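Foltport Planning Stack: Progress Report to Kinent
Reporting period ending Saturday, September 25, 2021
Work package 2, Perception and close-range planning

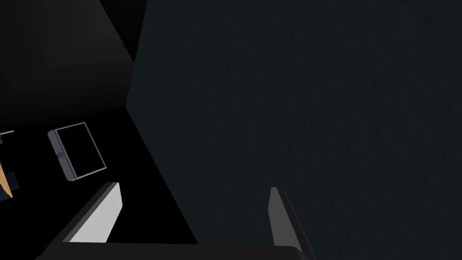
Figure 1. Simulated wrist view with the gripper open and a large dark gray surface at close range.

Summary

Work package 2 is on schedule except for the depth filter, which slipped and is now due in November. The planner changes described in the last report have been merged. The budget position is unchanged.

Collision checking near large surfaces

The Prosser planner treated any flat region wider than the gripper as a fixed obstacle and padded it by a constant margin. In tight spaces this removed most of the valid paths. The margin is now computed from the distance to the surface and the commanded speed of the wrist. At low speed it shrinks to 5 mm. A plane that fills most of the view, as in Figure 1, no longer causes the planner to reject the whole query.

The regression set holds 544 start poses. Under the old margin, over half returned no path. A full rerun with the new margin is in progress, and the numbers will go in the next report along with the planning times. Two poses crash the checker when the surface normal is nearly parallel to the approach axis. A guard has been added and the underlying fault is still open as ticket 2036.

Perception in low light

The segmentation model was trained mainly on evenly lit renders. In dark scenes it merges small objects with the background when only a thin outline is brighter than the surroundings. The framed object at left in Figure 1 is the sort of case we mean: its interior is black, and a mask grown from brightness alone keeps the border and drops the middle. We have added a closing step that fills a region when its outline forms a complete quadrilateral. It does not help with objects that are only partly in view, and those are now passed to the planner as unknown space.

Gripper self-masking was also revised. The fingers are projected from the joint state and removed before segmentation. The earlier color threshold failed when one finger was much lighter than the other.

Tooling

Pukel, our replay tool, now stores the planner query next to each rendered view, so a failed plan can be reopened without rerunning the episode. Log files are larger as a result. Compression is available but switched off by default until the loader handles it on all build machines.

Open items

Depth filter: the edge-preserving version is too slow for the control loop. A half-resolution version is being tested.

Ticket 2036: needs a change to the contact geometry library. We expect to patch our own copy first.

Request to Kinent: please confirm whether the November demonstration will use the Prosser planner alone or the combined Foltport build. The integration plan depends on the answer.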